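## Unit 2: Recording demonstrations

Course notes, M. Henriques. Read before the September lab block.

A demonstration is a time-stamped record of observations and the commands that were issued alongside them. The policy never sees the operator's intent. It sees camera images, joint positions, gripper opening and the action at each step, and it is fitted to reproduce the last from the others.

### 2.1 Two ways to show a task

**Kinesthetic teaching.** The operator holds the arm and moves it through the task with gravity compensation on. Contact forces are felt directly. The drawback is in the images: the operator's hands and sleeves appear in the camera view during recording and are absent at run time. Using both arms at once is also awkward for one person.

**Teleoperation.** The operator moves a leader device and the follower arm copies it. The workspace stays clear of people. Force feedback is weak or missing, so operators tend to squeeze too hard and approach too slowly. On the Jiketti leader arms the trigger maps linearly to gripper opening – check the zero before every session.

Both methods work in simulation if the input device can drive the simulated arm. We use teleoperation in the Nokov simulator for Exercise 2 so that all groups start from identical scenes.

### 2.2 The basket task

The task is to place a packaged item in a cloth-lined basket on a round table. Two grippers are available, but only one is needed for a single item. The idle arm should be parked and left still; small unintended motions of the second leader are recorded as actions and will be learned.

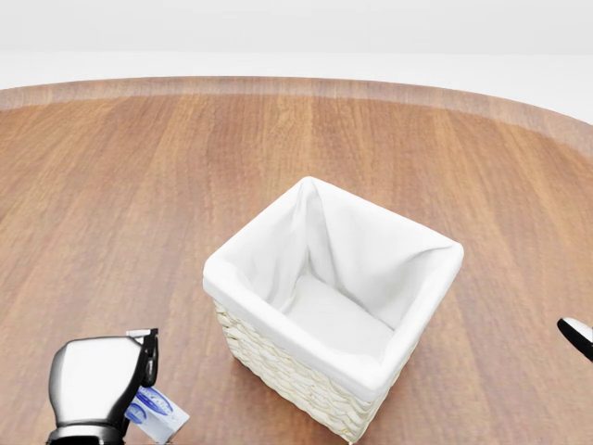

### 2.3 Segmenting an episode

Mark four phases in each recording: reach, grasp, transfer, release. In the render above, the left gripper has the item beside the basket, and the basket is empty. A frame of this kind belongs near the boundary between grasp and transfer, but a single image does not settle the label. Use the gripper opening and the vertical velocity of the wrist to place the boundary.

Release is labeled at the first command to open, even if the item leaves the fingers a few steps later.

### 2.4 Exercise 2

1. Record 40 episodes with the scene seed list supplied in the Gadatska folder.
2. Discard any episode in which the simulator reports a collision between arm and table. Keep slow ones.
3. Hold out 2 seeds for testing. Do not tune on them.
4. If fewer than 34 usable episodes remain, record replacements using the same seeds.
5. Train with the default configuration and report success on the held-out seeds.

Pauses deserve separate attention. If the operator stops above the basket to think, the data pair near-identical images with zero motion, and the policy may stall there. Trim long pauses before training and state the threshold used.

Reading: Rafferty notes, chapter on compounding error.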